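# Learning the ropes of compliance, one Sunday afternoon at a time

March 8, 2020

The woman who runs the induction course at Gruravlow has been teaching compliance to newcomers for most of her working life, and she still brings her own teapot. We met at the firm's Ikargate office, where she had pushed two desks together and covered them with handouts for the spring group, and it was a good while before we got to my first question (she wanted to know how my train had been, and whether I'd eaten).

"People come to me frightened of the rule book," she said, once the tea was poured. "They've been handed a binder with 114 pages in it and told to read it by Friday. Well, I couldn't do that either! So we leave the binder shut for the first morning and talk about what their department does all day."
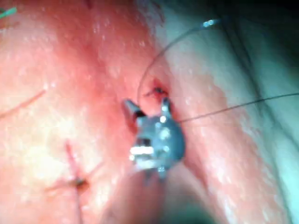 *Close work with fine black thread.*

The course runs over 4 sessions, with a gap of a week between each so that people can go back to their desks and try things out. She is fond of that gap. In her view most of the learning happens there, when somebody from payroll or purchasing looks at a form they have filled in a hundred times and wonders for the first time who reads it.

"I had a lovely group in Villanueva last October," she told me, "and one of them came back to the second session quite cross. She'd gone looking for the person who signed off on her team's supplier checks, and she'd found that three people each thought it was one of the others. I was delighted, although I tried not to show it too much."

I asked about the mix of people in the room, as there are usually a few from human resources and training along with the new compliance staff. She likes it that way. The trainers ask how a thing should be explained, she said, and the new officers ask what happens when it goes wrong, and by the afternoon they've generally started answering each other and she can sit down for a bit. 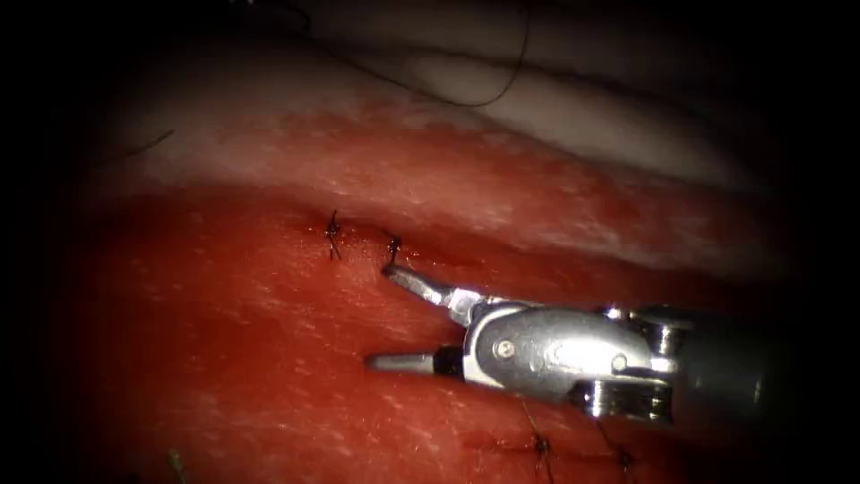

Do you need a legal background to take the course?

Most of the people who sign up have none, and the reading is chosen with them in mind; a willingness to ask plain questions at work matters far more.

The spring group has 37 places, and they were nearly gone when I visited. Gruravlow shares its case studies with Sovitz, a smaller training firm, and the two have been swapping material back and forth for years. Her favorite concerns a gift basket, a purchasing manager and a very long email chain, and she told it to me from beginning to end, doing all the voices.

"You can give people a definition of a conflict of interest and they'll write it down very neatly," she said. "Give them the basket and they argue all through lunch. I've had people stop me in the parking lot to tell me he should have sent back the cheese."

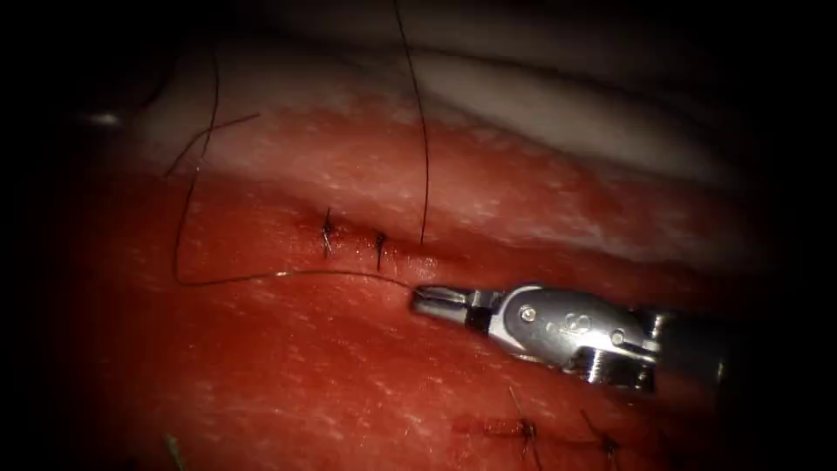 *A fine dark suture held at the tip of the instrument.*

She is rewriting the last session at the moment, the one on reporting concerns, and she isn't happy with it yet. There's too much of her talking in it, she feels, and too little time for people to practice saying an awkward thing out loud to a manager. The new version will have them do it in pairs, twice, swapping seats in between.

By then the pot had gone cold and she'd found a page missing from one of the handouts, so I helped her go through the rest of the pile while she told me about the basket again, this time from the supplier's side.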